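Data collection check-in, Plilow project
2022-05-12
Notes by me again, so blame me for the spelling!

We started late because the last batch was still copying over, and then we went straight to the numbers. We have 96 examples accepted so far for the Plilow set. Another 20 got kicked back, mostly for start and end marks in the wrong spot (I did a few of those myself, sorry). Goossens wants the first full delivery in July, and I think we can make it if we quit changing the task sheet every other day.

Next up was the wrist view. I've been going through it clip by clip and my main gripe is blur - when the arm swings fast, the carpet turns into long streaks and the model gets very little out of those stretches. I asked for slower moves between grasps. I also want us to tag the travel parts separately so whoever trains on this can drop them or keep them.
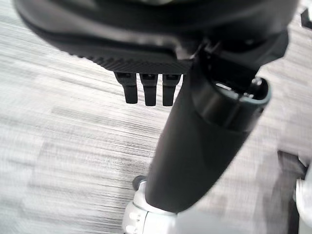 Stuart Blackburn didn't agree with slowing down. He said the people at Bostalside will run the thing at normal speed, and if every example is slow and careful the policy will learn to be slow and careful too. He'd keep the fast ones in and just make sure each session has plenty of both. We went back and forth on this for a while and I came partway over to his side. So for now: no speed limit, but the travel tag goes in.

Labels. We're down to 4 task names, and please use them exactly as written on the sheet. I found 3 spellings of "pick up" in one folder, which made me laugh and then made me sad.

Storage on Grestuvness is almost full. I'll move the rejected clips off first, and please don't delete anything until I say so!

To do:
Me - travel tag, cleanup on Grestuvness
Stuart - write up the fast and slow mix, send it around
Everybody - redo your own rejects before starting new ones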